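Keeping the old ones running
Mar 26, 2020

Irfan Santoso fixes computers in a former shoe store on the east side of town. The sign over the door still has the outline of a boot on it. He opened Narnar Computer Repair 19 years ago with a loan from his brother-in-law, and for most of that time he has worked alone.

His customers are mainly retirees, small offices and parents. A few are farmers who run one program, usually for feed or milk records, and don't want to learn another.

"They come in and apologize for how old it is," he said. "I tell them I don't care how old it is. Does it do what you need? Then let's keep it going."

Santoso grew up over his family's radio shop and learned to solder there before he was 10. He studied accounting, worked in a bank for two years and left. The bank had a closet full of machines that were going to be thrown out, and he asked if he could take them home.

"My wife was not happy," he said. "They were in the hallway until September."

He sold most of those machines and kept the rest for parts. He still works that way. The back room has shelves of power supplies, fans, drives and memory, sorted into cookie tins. He writes the date on each part with a paint marker when it comes in.

Business has changed in the past two weeks. With schools closed and offices sending people home, his phone rings from seven in the morning. He stopped letting customers inside and now takes drop-offs at the side door, by appointment. Most callers want a second computer in a hurry.

"A lady has three kids and one laptop," he said. "What is she supposed to do? New ones are sold out, or they're too much. I can give her a desktop for $200 with a monitor."

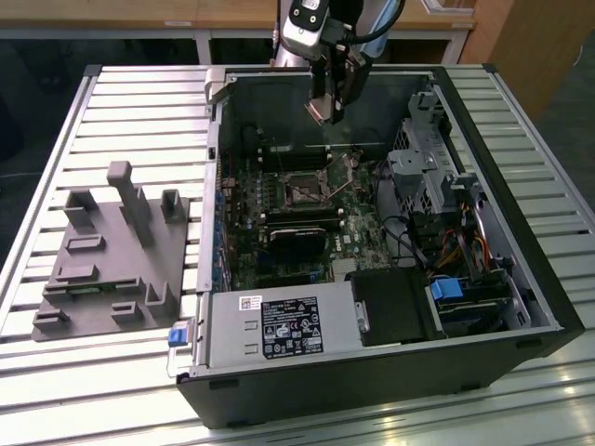 He prefers desktops that came out of offices. The cases open easily, he said, and parts for them are not hard to find. Laptops take him longer, and he turns down anything with a glued battery.

Juwita Krishnan, who teaches fourth grade nearby, has been sending families to him. She bought her own computer from Santoso in college and used it for eight years.

"He talked me out of the more expensive one," she said.

Santoso said he has enough parts to last into summer if people keep donating. He asks that they leave the power cords with the machines, and he wipes every drive before he does anything else. He doesn't plan to raise his prices.

He turns 64 this year and has been asked about retiring. His daughter isn't interested in the shop.

"I'd like to teach somebody," he said. "Ask me again when the phone stops."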